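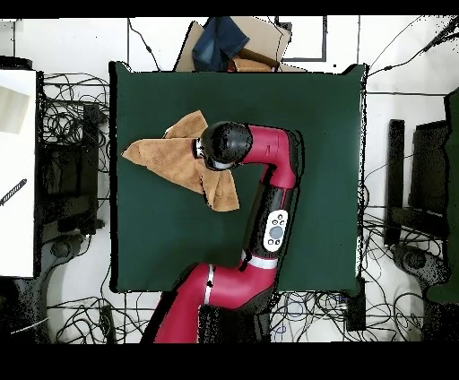
Members of the Plilthorpe makers' group spent the afternoon of Thursday, September 22, 2022 at the Muven workshop, which opened its doors for the first time since moving out of the old print building. The turnout was better than expected. Over 40 people signed in at the front desk, and the later groups had to wait in the hallway.

The visit was split into three stops. Most of the talk on the way home was about the second one, the cloth handling bench, where a single arm works on one piece of fabric at a time on a green table.

The staff explained that cloth is harder for a robot than a box or a bottle. A box has the same shape every time it is set down. A towel does not, and the arm has to pick a point to grab from whatever folds it finds. The project is called Zamani, and the goal for this year is plain enough - take a crumpled cloth, lift it, and lay it flat so that a second step can fold it.
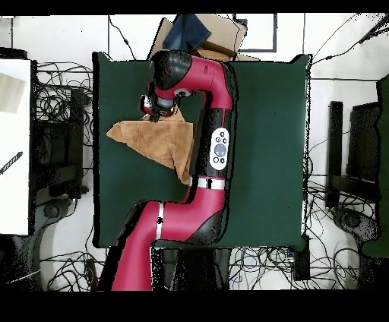
Montri Srisuk

Each group got 20 minutes at the bench, with time for questions at the end. Several people asked why the arm holds the fabric by one point. The answer was that one good grip lets the rest of the cloth hang, and once it hangs the corners are easier to find. Two arms would be faster, but the team wants the single-arm version to be dependable first.

The team has logged 300 lifts on this type of cloth since the summer. Thin fabrics are still a problem, and so is denim, where the seams make the material stiff in some places and soft in others. Someone asked about fitted sheets and got a laugh and a firm "not yet."

The first stop was a short talk on safety and floor layout. The third was the Lurnus software room, where visitors could look through recorded runs and step back and forth through a grasp. It was crowded and a bit warm, and the sound from the hallway made the speaker hard to follow. Muven has said it will use the larger room next time.

A second visit is planned for October and will be limited to groups of 10. Members who missed this one will get first choice of places. Please give your name at the next meeting or leave it on the sheet by the door, and wear closed shoes.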